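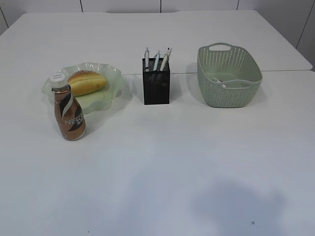
4 min read

Buying a Used Car at Florton: Your Questions, Answered With a Straight Face

We get a lot of email at the lot, and most of it asks the same few things in different moods. Yolanda Bedoya in sales and Hemi Faulkner in the shop sat down and wrote out their replies. Salvador Vilela took out the swearing.

Do I have to haggle?

No. The number on the windshield is the number. If you enjoy haggling, Yolanda will go back and forth with you for as long as you like, and you will both end up at the number on the windshield. Some people find this relaxing.

What fees get added at the end?

Tax, title, registration, and one document fee, which is printed on the same sheet as the price. We don't sell nitrogen for your tires. The air in them is mostly nitrogen already and we've never charged for it.

Can I take the car to my own mechanic before I buy?

Please do. Leave us a copy of your license and proof of insurance, and bring the car back the same day. We'd like to see the report too. Last July a customer's mechanic found a torn axle boot that we had missed, and Hemi fixed it before the sale and didn't speak to anyone until after lunch.

How long can I test drive?

Long enough to reach the highway, get up to speed, and find a parking lot with a bad surface. Going around the block tells you that the car can go around the block. Bring the car seat, the dog crate, the cello, whatever has to fit. Turn the radio off for at least part of it.

Will you hold a car for me?

Yes, for 3 days, with a $500 deposit. If you change your mind inside those 3 days you get all of it back, on the card you paid with. If we don't hear from you at all, the car goes back on the lot and the deposit is still refunded, but you'll have to call Lourenço Mendes in the office to arrange it, and he will ask how you've been.

The ad says "minor cosmetic wear." How minor?

Scratches you can feel with a fingernail, small door dings, a seat bolster that has been sat on by a large person for many years. Anything bigger gets its own photo and its own line in the listing. If you drive in from out of town and find something we didn't list, tell Yolanda before you tell the internet.

Do you take trade-ins that don't run?

We do, though you'll want to keep your hopes at a sensible height. We need the title, all the keys you can find, and an address for the tow. Please empty the trunk. Please really empty the trunk.

My online estimate says my trade is worth more than you offered. Why?

You told the website the car was in excellent condition. Everyone does. We looked at it. If you have a written offer from another dealer, bring it in, and if it's better than ours and we can't match it, we'll tell you to take it.

Do I have to finance through you?

No. Cash, a cashier's check, or a loan from your own bank or credit union are all fine. If you would like us to look for a loan, Asnakech Negash handles the applications and will show you the rate, the term, and the total you'll have paid by the end. Look hardest at the total. A low monthly payment can be made out of almost any car if you stretch it far enough.

What does the Grarko plan cover?

Grarko is our optional service contract. It covers the engine, transmission, and drive axles, up to the limit printed on the front page. It does not cover brakes, tires, wiper blades, batteries, or regret. You can cancel in the first 20 days for a full refund if you haven't made a claim. You can also just not buy it, and we'll ask you only once.

What was the highest repair bill you've talked someone out of?

Hemi says $2,718, on a car worth less than that with a full tank. The owner traded it in and left in a small wagon.

Can I buy a car on a Sunday?

The office is closed Sundays, but the lot isn't fenced, so you're welcome to walk around and peer through windows. The salespeople won't come out. For some of our customers this is the best day of the week.

Where do I park when I visit?

On the side street, by the blue sign. If you park in the front row, someone will try to buy your car.

Page last changed Sun 14 December

Questions? Use the contact form or call the sales desk | © Florton Used Cars, all rights reserved | Back to top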